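Otitz Stamp Task, data card

Student project of the Curen robotics club. Maintainers: Stefaniia Nechyporuk and Jayson Lacson. Card last edited 15 March 2018.

Contents
668 episodes, of which 600 are for training. Two arms, two-finger grippers, white table. Paper, a round red dish and a small wooden block are the only props the task needs.

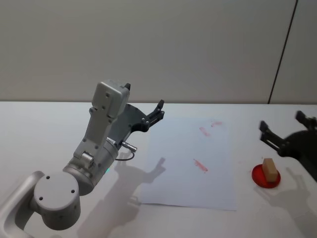

Episodes are stored one per folder, numbered from 0. Each folder holds joint angles for both arms, gripper opening and video from every camera. Time stamps are in seconds from the start of the episode.

Views
The chest view is set low and is mainly useful for gripper height above the table.

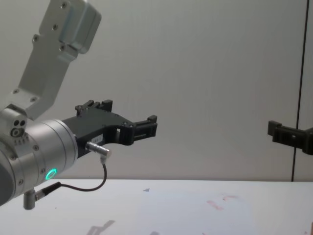 Chest view, left gripper open.

Labels
Marks on the paper were scored by Vitalii Dmytriv as clear, faint or smudged. 186 episodes were scored a second time by Oleksandra Karpenko. Where the two differ, both scores are kept.

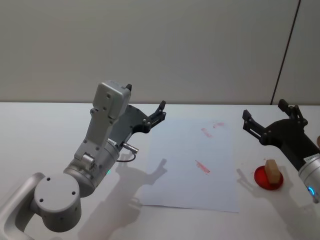 Smudged marks count as a miss in the club results table. To change this, edit the score map in the loader.

Known problems
Episode 891 in the old numbering has no gripper data and was dropped.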